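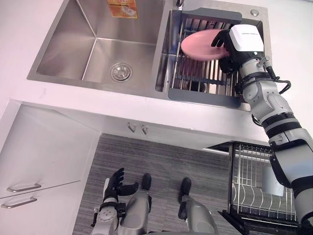 4. Setting Up a Bill Watch

Category: User Guides > Legislative Tracking

A bill watch follows one measure from introduction to final vote. Dillico checks the public record of each chamber and adds new actions to the watch list. Set up your account and choose a home legislature before starting this section.

4.1 Creating the watch

1. Sign in and open the Measures tab.
2. Select the chamber. If the measure has a companion bill in the other chamber, create a separate watch for it and link the two in step 6.
3. Type the bill number without spaces or periods. For Senate Bill 1228, enter S1228.
4. Check the title and lead sponsor against the printed bill. Numbers are reused in each new session.
5. Under Actions, select the events to follow: referral, hearing, amendment, floor vote, signature or veto.
6. To link a companion bill, select Link and enter its number.
7. Select Save. The watch appears in the list with the status Pending until the first check is complete.

Note: A watch can hold up to 3 linked measures. Resolutions count toward this limit.

Caution: Deleting a watch also deletes its notes and vote records. Export them first (see 4.3).

4.2 Setting alerts

1. Open the watch and select Alerts.
2. Choose Immediate or Daily. Daily alerts are sent once the chamber adjourns.
3. Add recipients. Each recipient must confirm by email within 2 days.
4. Select Test. If no message arrives, check the spam folder before changing any settings.
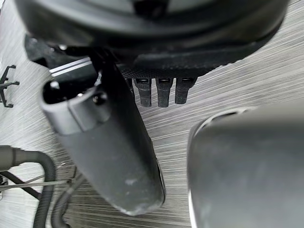
Fig. 4-2. Gray surface with fine streaks.

Note: Hearing times may change without a new posting. Confirm the time with the clerk's office before traveling.

4.3 Exporting the record

1. Select Export, then choose Text or Spreadsheet.
2. Set the date range. A blank range exports the full session.
3. Select Include Amendments if amended text is required.

Section revised Wed 14 January by Sumathi Thevar. Technical review: Raghavendra Kotian.

Related guides
- Reading a Roll Call Record
- Following a Conference Report
- Session Changeover in March
- Darkotden Import Settings

Contact Support | Copyright Dillico | Back to top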